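Picking Up a Flower Stem: Exercise for New Club Members

Most new members of the Samby robotics club start with foam blocks. Blocks are fine for learning the controls, but they hide mistakes. You can close the gripper too hard on a block and never know it. A stem shows you right away, so the second exercise of the year uses cut flowers in small vases.

You need one arm with the two-finger gripper, a wrist camera, two vases and a few tulips. Grocery store tulips work well. Trim them so the bud stands clear of the vase with room for the fingers to close on the stem. Fill each vase no more than halfway.

Before you start

Home the arm and check the speed limit. For this exercise it stays at 5 percent. Open the Brarell control window and make sure the wrist view is live. If the picture freezes when you move the arm, reseat the camera cable and restart the window.

Run the gripper through one full open and close with nothing in it. The tips should meet evenly. If one finger leads the other, loosen the two screws at its base, line it up and tighten again. Do not adjust the finger while the motor is powered.

Set the force limit to 100 on the club scale. The default is 610, left over from the block exercise, and it will crush a stem.

Setting the approach

Place the vases on the table with a hand's width between them. Turn the flowers so that one stem has open space on at least one side. Tulip leaves are wide and they will be in your way, so spend a minute on this. It saves a lot of steering later.

Bring the arm down until the gripper is level with the middle of the stem you want, still well back from it. Keep the fingers nearly closed while you line up. The narrow gap between the tips works as a sight, and it is easier to center a stem in a small gap than a wide one.

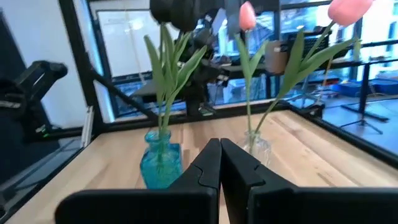
Vetine, 19 November 2018

With the clear vase behind the gap, the two pink tulips are easy to tell apart: a slim closed bud and a larger, paler flower leaning to the right. Take the closed bud first. Its stem is thin and straight. Leave the leaning one for your second try, as you will have to roll the wrist to match the angle.

The turquoise vase sits close to the left finger in this view. Watch that side when you open up. Back the arm away first, then open the fingers, then come forward again along the same line.

Making the grip

1. Open the fingers to twice the width of the stem.
2. Move forward in small steps until the stem is between the pads. Stop if a leaf folds in with it.
3. Close slowly. Let go of the key as soon as the stem moves.
4. Wait a moment, then close one more step.
5. Lift straight up. Do not turn the wrist until the stem is out of the vase.

If the vase lifts along with the flower, a leaf is caught on the rim. Lower it, open the fingers and start over from the side.

Inna Shevchuk's group found that the notched tips hold a stem better than the flat pads in the upper half of the bud's length, but they also mark it more. Try both and write down which one you used.

Log sheet

Fill in one line per attempt, including the ones that fail. Note the force setting, the part of the finger that touched the stem, and any damage. Attila Major collects the sheets at the end of each session - leave them in the tray by the door.

The next exercise, moving a stem from one vase to the other, uses the same settings. Save your approach position under your own name so you can load it again.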